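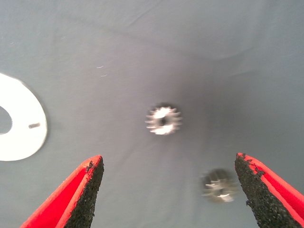

Wumpini Lamptey wrote to me that two weeks with the Buvent kit gave her many recordings and very few she wanted to train on, and she asked if my experience was the same. Partly yes. I have used it since June for small metal parts, and I think the answer depends on how patient you are in the first days.

The kit is a pair of gripper fingers, a small wrist camera and a recording program called Gradier. My fingers are the red ones with black grit pads. The pads hold a gear by its teeth quite well, but the grit begins to come off near the tips, and I would like to buy pads separately. At the moment you must order the whole finger.

The camera is the weak point. At picking distance a shiny gear becomes soft in the picture, and the one nearest to the fingers is the worst. I put a matte gray-blue cloth on the table and this helped with reflections, but not with focus. For washers and flat rings the softness did not matter so much. For gears I had to throw away 9 recordings from my first 62, all for this reason.

Gradier itself I like. You guide the arm by hand, press the pedal, and the example is saved with the camera view and the finger opening together. Deleting a bad attempt takes one press – very important when you are tired. Labels are less good. If you rename a task in the middle of a session, the old examples keep the old name, and you must correct them one by one.

Valentyna Stelmakh advised me to move the parts by hand after every attempt and also to leave some that are not the target in view. I did it, and the trained model stopped going always to the same corner of the cloth.

Setup took me over 2 hours, mostly camera calibration. The manual skips the step where you must close the fingers fully before starting.

I give it four stars from five. I would buy it again for flat parts, for gears only with a better lens.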